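Gallery: Towel Handling Cell Incident Review

Corkden Textile Services
Published Oct 15, 2025

In August, the second towel handling cell at the Corkden site was taken out of service after the gripper failed to release on command. No one was hurt. A member of staff had reached towards the towel to free it by hand when the arm began its return movement, and the event was therefore recorded as a safety matter as well as a fault.

This page accompanies the internal review led by Marjatta Heinonen, Head of Site Safety, with technical support from Zulbridge, the firm that installed the cell. It is intended for staff who work in the finishing hall and for colleagues at other sites where similar equipment is in use. The full report is held by the safety office and may be read there on request.

The work of the cell

The cell takes washed and dried towels one at a time, lifts each by a corner and passes it to the folding table. The work is done inside a white enclosure, which gives the wrist camera a plain background against which to find the edge of the cloth. The fingers close on the corner, the arm draws the towel clear, and the control software checks the grip before the next movement is allowed.

Most towels pass through without attention. Those that are folded over on themselves are harder to handle, as the fingers may close on several layers at once. The cell was accepted on the understanding that such towels would be set down and tried again.

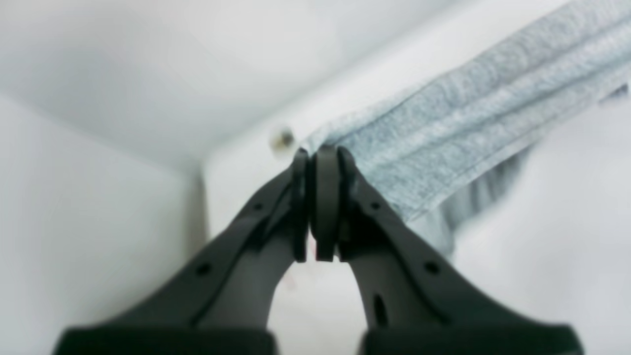

On the day of the incident the cell had been running for 46 minutes when it reported a failed release. The fingers remained closed after the open command had been sent. The software repeated the command eight times, as it was set to do, and then placed the cell in a waiting state. The amber lamp on the front of the cell came on. The red lamp did not, and the access door could still be opened.

The operator took the amber lamp to mean that the arm was at rest and safe to approach. Under the instructions then in force this was a reasonable reading. The waiting state, however, ended after 38 seconds, and the arm moved back towards its starting position with the towel still held. The operator withdrew at once and pressed the emergency stop, which worked as designed.

Findings

Zulbridge examined the gripper on site and afterwards at its own workshop. Lint had gathered in the finger drive and had slowed the opening movement until the motor reached its current limit. The motor then shut itself down to prevent damage. The cleaning interval had been set at 1000 cycles during commissioning, when a lighter type of towel was in use, and had not been looked at again when the heavier stock was introduced.

The review found that the lint was the cause of the fault but that the more serious weakness lay in the waiting state. A cell that may move without warning should not permit its door to be opened. The risk assessment prepared before installation had considered a dropped towel in some detail. It had not considered a towel that could not be let go.

The review also noted that two earlier failed releases had been cleared by hand on the evening shift and entered in the shift book, but not in the fault log. Neither entry reached the safety office.

Changes made

The waiting state has been removed. A failed release now stops the arm, cuts power to the drives and lights the red lamp. The cell can be restarted only from the panel outside the enclosure, with the door closed.

The finger drive is inspected and cleaned at the start of every shift, and the check is signed for on the cell sheet.

Failed releases are entered in the fault log on each occasion, including those that clear without help. Shift leaders pass the log to the safety office at the end of the week.

Celeste Benítez, Training Manager, has revised the operator course to cover held loads and the meaning of each lamp. All finishing hall staff must complete the revised course before working at either cell.

Matters still open

Zulbridge has proposed a sealed cover for the finger drive. A trial part is on order and will be fitted to the first cell only. The second cell has returned to use at reduced speed and will remain so until the trial has been assessed.

Questions about this page should be sent to the safety office at Corkden. Staff who have seen a similar fault on other equipment are asked to report it through their shift leader, whether or not it was entered in a log at the time.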